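4. Sending your collection to the Pliseck poetry list

Read this section before you upload anything. The Paltside submission form looks simple, and most of the trouble we see comes from believing it.

4.1 Open the form and choose Poetry, full collection. The Pamphlet option is for 7 poems or fewer, whatever the help text claims.

4.2 Type the title exactly as it stands on your title page. The form will offer to "improve" your capitals. Refuse.

4.3 Paste in your summary, up to 500 words. You will be tempted to say the poems are luminous. Leave that to the reviewers, who will say it anyway. 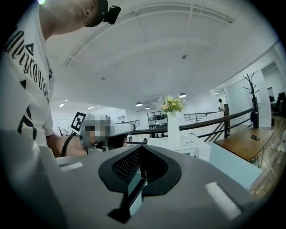 4.4 Upload the manuscript as one file, then open the preview and check every line break. Long lines get folded without warning, and a folded line looks just like one you meant.

Note: The Ostapchuk template is said to keep stanza spacing. It kept ours on most pages. Check the prose poems twice.

4.5 Fill in the acknowledgements. List magazines where poems first appeared, but not ones that "showed interest".

Caution: Do not press Back after 4.5. The form says your draft is saved - ours was not, and Marichka Nechyporuk typed hers out again from paper.

4.6 Choose a reader. Uliana Harasym takes translations and Jurkeck takes everything else. Asking for a particular reader is allowed, though we have yet to see it make much difference. 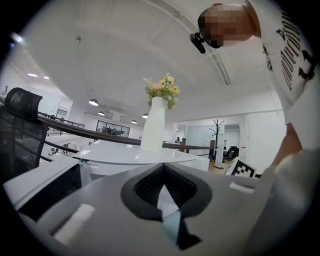 Fig. 2. Person leaning in, upper right.

4.7 Press Send and write down the receipt number. The confirmation email may come the same day or not at all.

Note: The list had 1036 submissions last September and took on very few. Treat any promised reply date as a guess, and wait 113 days before you write to ask.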